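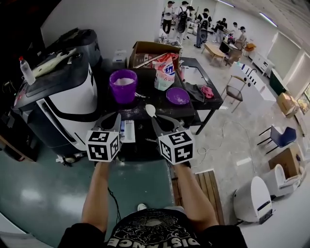

Climlow Flour and Dough list
Subject: Re: [climlow-flour] Water absorption, Gremden strong white

> We changed over to the new crop Gremden strong white in February and the
> dough has been slack ever since. Same recipe, same mixer (the small
> Lucero), same water temperature. Protein on the sack is the same as
> before. Is it worth cutting the water, or is the flour simply weaker?
> We use 2,000 g flour per mix and 1,353 g water, salt and yeast as usual.

Your figures give a hydration of 67.65 per cent. That is within the normal range for a strong white but leaves little room if absorption has dropped between crops. The protein figure on the sack won't tell you this. Starch damage and the moisture content of the flour both affect how much water it takes, and neither is printed.

I would go through the following before blaming the mill.

1. Moisture of the flour

Flour stored in an open bin moves towards the humidity of the room. If the old sacks were kept in a dry store and the new ones are kept near the ovens or the wash-up, you may be adding more water than you think. Weigh a shallow dish of flour, dry it in a low oven until the weight stops changing, and weigh it again once cool. Kitchen scales are not really good enough with a small sample, so use 400 g spread thinly over two trays and allow plenty of time.
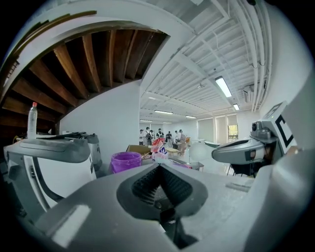

2. Small test doughs

Make three doughs at 64, 66 and 68 per cent, all from the same sack, and mix each by hand for 6 minutes. Leave out the yeast. Rest them covered, then compare how far each spreads on an oiled board. Repeat with the old flour if you have any left. If the old flour at 68 spreads like the new flour at 66, you have your correction.

3. Mixing time

The Lucero runs fairly fast even on first speed, and a flour with less tolerance will go past its best in a time that suited the previous crop. Slackness that appears late in the mix points to this. Slackness from the start points to water.

4. Enzyme activity

Ask Gremden for the falling number. A low one would give you a dough that feels right off the mixer and softens during the bulk, usually with a gummy crumb later on. The mill should have it on file against the batch code.

We had similar trouble at Gumberg two crops ago and settled on two points less water — the mixing time stayed where it was. I no longer have the oven-drying results from then, but I do have the spread measurements and can post them if they are of use.

Could you say whether yours is slack from the start or only after the bulk?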